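Questions I get about painting interior doors

Do I have to take the door off its hinges?
I don't, most of the time. I did all the upstairs doors in my place in Vedthorpe while they were hanging, and they came out fine. Just pull the handle off first — taping around it takes longer than the two screws do.

Which grit?
I scuff with 200 and stop there. You're only knocking the shine off.

What do you use for primer?
Clomine, the water-based one. Zupan covers better over dark stain but wow, it smells, so I save it for March when I can open the windows.

Brush or roller on a paneled door?
Both! Brush the molding and the recessed parts first, then roll the flat bits while the edges are still wet.

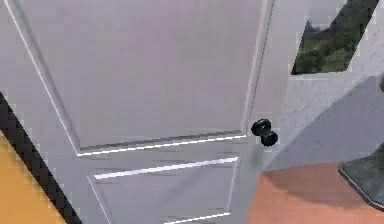 If you get drips in the corners, leave them alone until they're dry and sand them off later. I've ruined more corners by poking at them than I can tell you.

How long between coats?
Overnight. The can says less, but my house is damp.

Can I close the door that night?
Please don't. Mine stuck to the stop and took a strip of paint with it (I still see that spot every morning).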